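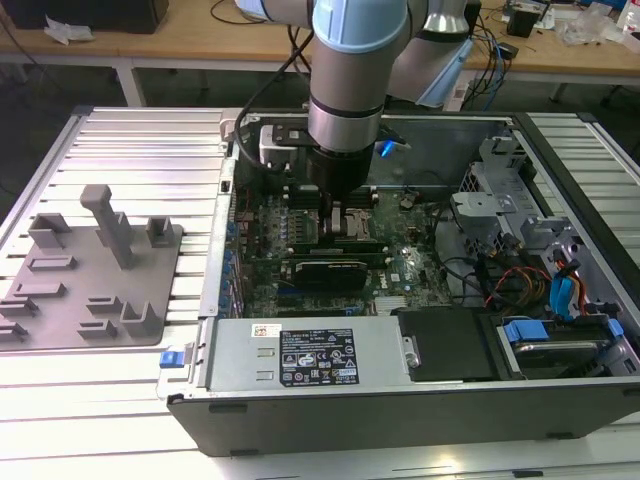 Ciltovgate Public Sector Forum
Board: Assets and Disposals
Topic: Retention of desktop computers beyond warranty

assets_prulberg
Posted 9:14 am

Prulberg Shire is reviewing its asset disposal policy and seeks the views of other member organisations. The present policy requires that desktop computers be written off on expiry of the warranty and sent to auction in a single lot each May. The current lot comprises 111 units, of which 35 were in library branches and the remainder in administration.

The proposal before us is to extend service life by 2 years, with memory and storage upgraded where the operating system requires it. We would be grateful to hear from any organisation that has adopted a similar arrangement, particularly as to how the units are valued in the register during the extension.

brorkine_finance
Posted 9:52 am

Brorkine adopted an extension of this kind. Our auditors accepted a revised useful life provided that the change was applied to the whole class of asset. They did not accept a unit-by-unit assessment. Upgrades were expensed, as each fell below the capitalisation threshold.

I would caution against relying on auction proceeds in the business case. Ours did not cover freight.

records_and_privacy
Posted 10:20 am

The proposal as described is silent on data. Whichever course is taken, drives should be removed and recorded by serial number before a unit leaves the custody of the organisation. A certificate issued against a pallet is insufficient for our purposes.

ict_operations_west
Posted 11:05 am

Supported in principle. In our experience the processor is seldom the part that limits an office machine, and we leave it where it is.

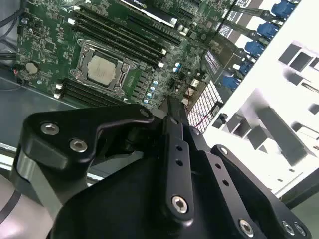
Processor in its retention bracket, memory slots on both sides.

We do recommend that memory be purchased in one order. Mixed modules have accounted for most of our repeat service calls.

brorkine_finance
Posted 11:31 am

With respect, the labour cost is missing from the above. A technician's time is a cost whether or not it appears on an invoice. Once we included it, the saving on administration machines was marginal.

ict_operations_west
Posted 11:48 am

That was not our finding. The work was scheduled in the quiet weeks of the year and no additional hours were approved. I accept that a smaller organisation may be placed differently.

sustainability_unit
Posted 1:15 pm

Members may wish to consider component recovery as a separate stream. Boards and modules that are kept should be stored upright and apart, and labelled by model. Loose parts in a carton are rarely used again.
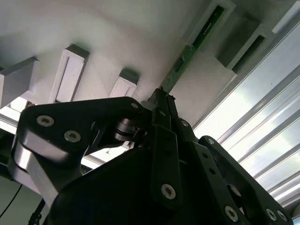
Slotted white holders and a strip of green circuit board.

The Babalola regional agreement permits transfer of parts between members at nil value, provided that both registers are updated.

records_and_privacy
Posted 1:40 pm

For clarity, the nil value provision does not extend to storage devices of any kind.

assets_prulberg
Posted 3:26 pm

Thank you to all respondents. One further question. Our fleet includes 9 model variants, and we are considering whether the extension should apply only to the most common of them.
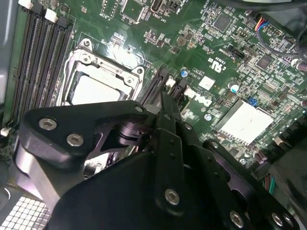
Dell motherboard in a desktop case.

ict_operations_west
Posted 3:44 pm

I would retain the common models only and dispose of the others in the usual way. Spare parts and disk images are far easier to manage.

brorkine_finance
Posted 4:02 pm

Please note my earlier comment concerning asset classes. If part of the fleet is treated differently, a separate class will be required, and it should be established before the start of the financial year.

assets_prulberg
Posted 4:19 pm

Noted. The draft policy will be amended accordingly and posted to this board for comment.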